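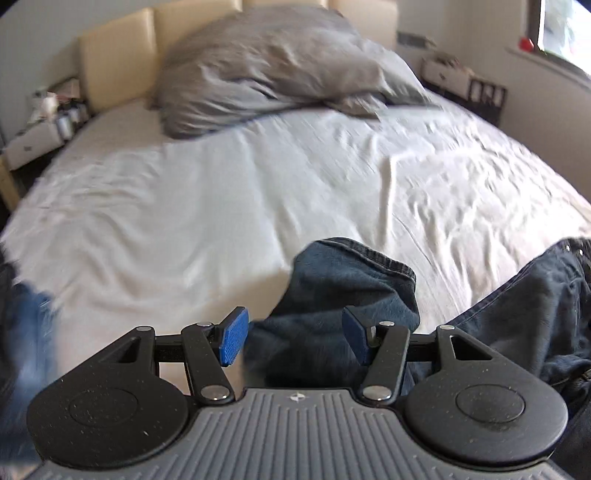 白いボックスシーツとグレーの掛け布団、奥はクリーム色のヘッドボード

検索 キーワードを入力 検索

1月更新 文:Kalkidan Moges

しわ(布)

しわ(皺)は、布が曲げられたり押されたりしたあとに残る、折れや波のような跡のことです。事典の項目としては地味ですよね。でも私はこのテーマが大好きで、書きはじめると止まらなくなるので、今回はなるべく短くまとめます(たぶん無理です)。

しわができる仕組み

綿や麻の主成分はセルロースです。セルロースの分子どうしは水素結合という弱い結びつきで並んでいて、布を曲げるとこれが切れたりずれたりします。そして曲がった形のまま、新しい場所で結びつき直してしまう。これがしわの正体です。水分があると結びつきがゆるみやすく、湿ったまま丸めておいた布が見事にくしゃくしゃになるのはこのせい。アイロンの蒸気はその逆を利用していて、熱と水分でゆるめ、平らに押さえて、乾かして固定します。同じ理屈で作られたり消されたりしているわけで、私はここを読み返すたびにちょっと嬉しくなります!

繊維による違い

麻は繊維が硬くて伸びにくく、しわの代表選手のような存在です。綿はその次くらい。羊毛は縮れた構造がばねのように働くので、一晩吊るしておくとかなり戻ります。ポリエステルは水をほとんど吸わないため日常の湿気では形が崩れにくいのですが、高温でついた折り目はなかなか取れません。乾燥機に入れっぱなしにして泣いたことのある人、私だけではないはず。

織り方も効いてきます。平織りは糸の交差が多くて動く余地が少なく、しわが目立ちがちです。サテン織り(朱子織)は糸が浮いている部分が長いぶん、やわらかく逃げてくれます。編み物になるともっと自由で、Tシャツがシャツほど気にならないのは編み目が伸び縮みするからです。

寝具のしわ

シーツは体重と寝返りと汗を毎晩受けるので、しわの観察にはもってこいの布です。ボックスシーツの場合、四隅のゴムで引っぱられる向きと、体で押される向きが違っていて、角に向かう斜めの筋が出やすくなります。サイズが大きすぎると余った布が真ん中に寄ってきます。

私はGudemdenという綿のシーツを6年使っていますが、洗うほど糊が抜けて、しわの一本一本が細かくやわらかくなってきました。新品のころのパキッとした折り目も捨てがたいんですけどね。Okoroの麻混のほうは500回洗っても堂々としわしわでいてくれそうな気がします。

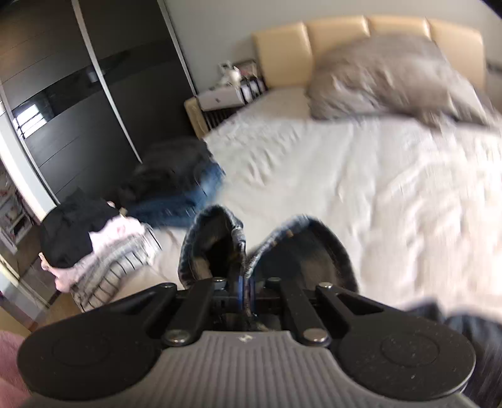

デニムのしわ

デニムは綾織りの厚い綿布で、しわがそのまま模様になる珍しい生地です。経糸を藍で染め、緯糸は白いまま織るのが基本で、ロープ染色では糸の芯まで染まりきりません。着ているうちに折れの山の部分がこすれ、表面の藍が落ちて中の白が出てきます。腿の付け根に放射状に出るものを日本では「ヒゲ」、膝裏にできる網目状のものを「ハチノス」と呼びます。名づけた人のセンスがすばらしい。

工場で人工的につけることもあり、やすりやレーザーで色を落とし、樹脂で折れを固定したりします。私の手元にあるTrodanceの一本は加工なしで、ヒゲが見えてくるまで8か月かかりました。畳み方の話もよく聞かれるのですが、強く折ってそのまま積むと筋が残りやすいので、気になる人はくるっと丸めてしまうのがおすすめです。

防しわ加工

綿のシャツの「形態安定」は、樹脂などを使ってセルロースの分子どうしに橋を架ける加工です。こうしておくと、ずれても元の位置に引き戻されます。引き換えに生地の強度は少し下がり、吸水性も変わることがあります。Zerkariの形態安定シャツを持っていますが、洗ってすぐ振って干せば、私の基準ではアイロンなしで出かけられます。基準がゆるいとは家族の弁です。

関連項目
アイロン、綾織り、セルロース、プリーツ、縮緬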